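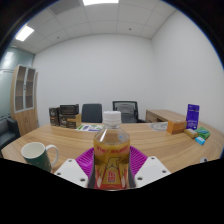 Gripper fault: drops on filled bottles

Handheld units fitted with the ribbed pads lost grip on filled drink bottles in 11 of 50 tabletop trials at Bonsu in February. The bottles slid down between the fingers during the lift, before any sideways travel. Mugs and cartons in the same trials were not affected.

Naa Issahaku went through the logs and found that the finger gap reported at closure was 2 mm smaller than the true gap. The controller took the bottle as fully held and stopped closing early. The offset goes back to a zero calibration done with the old flat pads and never repeated after the swap. Pads from batch 817 were checked for wear and passed. 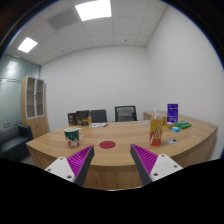
Fingers open over the test table, with mug, coaster and bottle set out.

No one was hurt. One bottle split at the cap on landing, and the unit in use was dried, opened and inspected before going back into service. The jaw cable showed no damage.

Until the firmware check is released, operators should rezero the jaw after every pad change and do one slow lift of up to 5 cm before a full trial. Units that have not been rezeroed are to be tagged and left on the Dorkomach shelf. Trials with open containers are suspended.

Fiifi Agbeko is rewriting the startup routine so that it refuses to run when the pad type and the stored zero do not match. Report further slips to Yanti Wibisono with the unit number and the log attached.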